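Sorting station going over to hand-held grippers - what happens to our jobs?

Posted by ladle_and_larder, 17 June 2026

I've sorted cutlery at the Hedolach kitchen supply depot for 11 years, and now three of us are asked to spend half the shift working with grippers so a Brastine arm can learn from us. I don't mind, it's rather interesting work, but I do wonder what we'll be doing by January. Has anyone been through this?

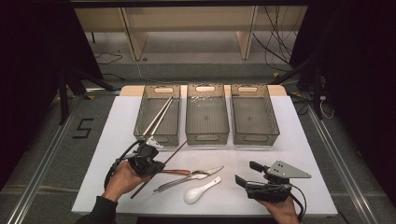

Replies

pollock_nights

We went through it at Pollock with a crew of 50, and I won't sugar-coat it - the evening shift got smaller. Nobody was let go, but folks who left weren't replaced. Those of us who stayed mostly check the bins and handle whatever the arm fumbles. Chopsticks were the worst of it for us, being so thin, and a clear plastic tray with water droplets on it wasn't far behind. 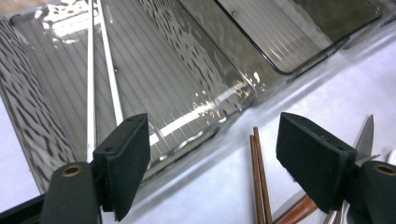
My wrists ached the first couple of weeks, so do ask for breaks, and ask early whether the teaching hours count toward your grade. Ours didn't until we spoke up!

tinspoon

same at Ulommont. get it in writing

Related topics
Wrist supports for long sorting shifts
Retraining pay - who decides?
Moving from packing to inspection

Contact us | Copyright Workbench Neighbors | Back to top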